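Skido Disassembly Cell: Interim Progress Report to the Trallow Fund
Reporting period: February to May
Work package 3: Handling rules and good practice for robotic work on used computers

1. Purpose of this report

This report covers progress on the written handling rules for the Skido cell. The grant agreement asks for a rule set that a second site can adopt without support from our staff. The cell hardware was covered in the previous report and is mentioned here only where a change to it affected a rule.

2. Status summary

Draft C of the rule set was released internally in April. It contains 50 rules, down from 64 in Draft B. Most of the reduction came from merging rules that said the same thing for different parts. Two rules were dropped outright: the fixed waiting time between picks, which had no measurable effect on faults, and the requirement to photograph every fastener.

The trial log now holds 290 supervised handling trials run under Draft C. Each entry records the part class, the rule numbers in force, the operator's stop decisions and the end state of the part. Trials run under earlier drafts are kept in a separate log and are not used in this report.

Deliverables 3.1 (terms and scope) and 3.2 (electrical safety and static control) are complete. Deliverable 3.3 (part handling) is in review. Deliverable 3.4 (operator training notes) has started and is behind plan by 3 weeks.

3. Electrical safety and static control

The rules in this section apply before the arm is enabled.

The power cord is removed from the chassis and hung on the hook at the cell door. A switched-off supply does not meet the rule. The operator then presses the chassis power button and holds it for 4 seconds.

The chassis is bonded to the cell ground point with a clip lead. The resistance between the finger pads and ground is measured at the start of each shift and written in the cell book. A missing entry is treated as a failed check.

Draft B allowed the operator to skip the measurement after a finger change if the new fingers came from the same batch. Mazza, our partner for the fingers, advised against this, and the exception has been removed.

4. Part handling

4.1 Expansion cards

Cards are the part class with the most rule changes in this period. A card is gripped by its faces or its cooler housing, never across the edge connector. Grip force is set per card type in the part table, and the operator may lower it but may not raise it during a trial. Where a card is too thick for the standard opening, the trial is recorded as not attempted.

A card carried over an open board is moved at the reduced speed setting. The arm travels at clearance height until it is in line with the target slot, and only then descends. Sideways moves below clearance height are not allowed, including small corrections. If the card is out of line, the arm goes back up and the approach is repeated.

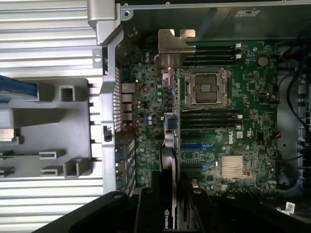

Figure 1. Graphics card held between the gripper fingers over an open workstation chassis, wrist camera view. CPU socket and memory slots unpopulated.

Rule 27 deals with boards in the condition shown in Figure 1. An open CPU socket has its contacts exposed, and contact by a finger or a card corner can bend them. The rule makes the area over an open socket a keep-out zone at any height below clearance. The zone extends past the retention frame on all sides by the width of one finger. Where the part table lists a protective cap for the socket type, the cap is fitted first and the zone may be reduced to the outline of the frame.

Rule 28 covers empty memory slots. The latches at the slot ends are treated as obstacles in their open position, whatever position they are in when the trial starts. This costs some working space on compact boards, but it removes the need for the operator to judge latch state from the camera image.

4.2 Loose cables

Cables remain the most frequent cause of operator stops. The current rule is that any cable which can reach the work area is tied back before the arm is enabled. Cables along the drive side are left in place if they stay outside the planned path. We tried a rule based on measured cable length and withdrew it – operators applied it in different ways, and the log could not be compared between shifts.

4.3 Wrist camera view

The wrist view alone is not accepted as evidence that a path is clear. A gripper and its load hide part of the view, and the hidden part is often where contact would occur. Rule 33 now requires a check from the fixed overhead camera before each descent. The operator confirms the check by key press, and the time is logged.

5. Outside review

Skultero reviewed Draft C against its own repair bench practice. Its comments fall under two headings. First, the terms "seated", "inserted" and "placed" were used loosely. They are now defined in Section 1 of the rule set, and "inserted" has been removed. Second, several rules told the operator what to avoid without stating the permitted action. We have rewritten these where we could. The rules on damaged boards are still open, as we have too few cases in the log to support a permitted action.

6. Deviations from plan

The training notes were due to start once Deliverable 3.3 closed. The review is taking longer than planned, so the notes were started early on the sections that are stable. No change to the budget is requested.

One planned item, the rules for removing coin-cell batteries, has been moved to the next period. The present fingers do not give a repeatable hold on the cell in all holder types. Until this is settled, batteries are removed by hand before or after robotic work, and the trial sheet has a box for it.

7. Work planned for the next period

Close the review of Deliverable 3.3 and issue Draft D.
Complete the training notes and test them with operators who have not used the cell.
Run the first trials under Draft D at the Skultero site, using their chassis stock.
Decide with Mazza on a finger design for small round parts.
Extend the part table to cover cards with rear support brackets.

The trial log and the list of changes from Draft B to Draft C are supplied with this report as Annex 1 and Annex 2.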